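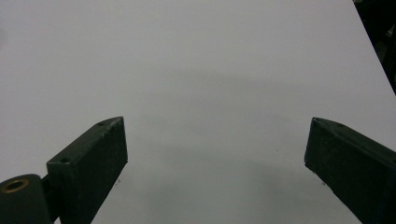 Fig. 1. Board surface, light gray and matte. Soft shadow across the middle.

Home | Guides | Parts | Care | Contact
2,743 views

Section 2: Setting up the board, soap dish and egg

This section covers laying the foam board on the table, checking the surface, and putting out the soap dish and the egg-shaped piece from the Cutositz tabletop set. Read Section 1 (Unpacking) first if the parts are still wrapped.

You will need:
- the foam board
- a flat table
- the soap dish and its insert
- the egg
- a soft dry cloth
- 200 ml of lukewarm water, and a second cloth for marks

2.1 Laying the board

1. Wipe the tabletop. Grit under the board will press into the foam and leave dents that don't come out.
2. Carry the board flat with both hands. Do not carry it by one corner.
3. Set it down along the far side of the table first, then lower the near side.
4. Slide it until a strip of tabletop shows along the near side and the far side. The two strips do not have to match.
5. Press the four corners. If a corner lifts, turn the board over and leave it overnight with nothing on it.

Note: Some boards look slightly lavender under one lamp and plain gray under another. The foam is the same.

2.2 Checking the surface

1. Stand at the near side of the table and look across the board at a low angle.
2. Look for dents, crumbs and shiny patches. The finish should be even and matte.
3. A soft shadow with blurred edges is normal under overhead light (Fig. 1). Move a hand over the board. A shadow will change when your hand moves and a stain will stay where it is.
4. Wipe stains with the damp cloth, using light strokes in one direction. Dry with the other cloth.

Caution: Do not use scouring pads, alcohol or furniture polish on the foam. Do not sand it. The sheet of 160 grit paper packed with the set is for the table edge only.

2.3 Putting out the soap dish

1. Check that the insert is seated in the dish. Run a finger around the rim; the insert should not rock.
2. Place the dish on the left side of the board with the insert facing up.
3. Leave a hand's width between the dish and the left edge of the board.
4. Let go and check that it sits flat. A dish that is leaning on something next to it will drop when that item is moved.

Note: If the dish is tilted, move the other item first, then straighten the dish. Pulling the dish out from under can scratch the foam.

2.4 Putting out the egg

1. Wipe the egg dry.
2. Hold it by the middle. The narrow end gives a poor grip.
3. Bring it in low over the board, to the right of the dish.
4. Set it down on its side and wait until it stops rocking before letting go.
5. To put it in the dish, lower it until it touches the insert. Do not drop it in.
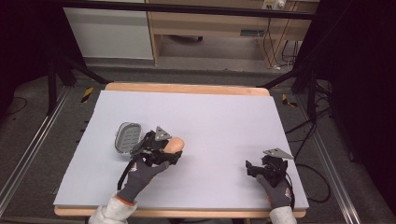

Fig. 2. Soap dish and peach-colored egg over the foam board, gloves on.

Caution: The egg rolls. Keep the right side of the board clear while you place it, and keep cups and open containers off the table.

2.5 Gloves and sleeves

Work gloves may be worn for all the steps above. Close-fitting ones are best. Check the fingertips for grit each time you come back to the board. Loose or fuzzy sleeves shed lint on the foam, so go over the surface with the dry cloth when you finish.

2.6 Clearing the board

1. Lift the egg out of the dish first.
2. Lift the dish straight up. Do not slide it.
3. Take out the insert, rinse both parts and let them dry apart.
4. Wipe the board and store it flat. The Joson storage sleeve fits the board but has no room for the dish.

If something is wrong

Dish slides when touched: The underside is damp. Dry it.
Egg will not stay where it is put: The board or table is not level. Check the table legs.
Insert rattles: It is in the wrong way around. Turn it end for end.
Board bows in the middle: It has been stored upright. See 2.1, step 5.

Section text: Viola Fontana. Revised in May.

Previous: Section 1, Unpacking
Next: Section 3, Storage

Comments (4)

Rosalba Pagano
The end for end thing fixed my insert. I had been pushing down on it for a week.

Adelmo Santoro
Can I use the board without the table? I only have the floor right now.

Viola Fontana
Adelmo, yes, if the floor is hard and level. On carpet it will bow.

Orsolya Magyar
Step 3 in 2.1 is easier with two people. Mine caught on the far edge and took a nick out of the foam, small but I can feel it with a cloth.

Shares: 2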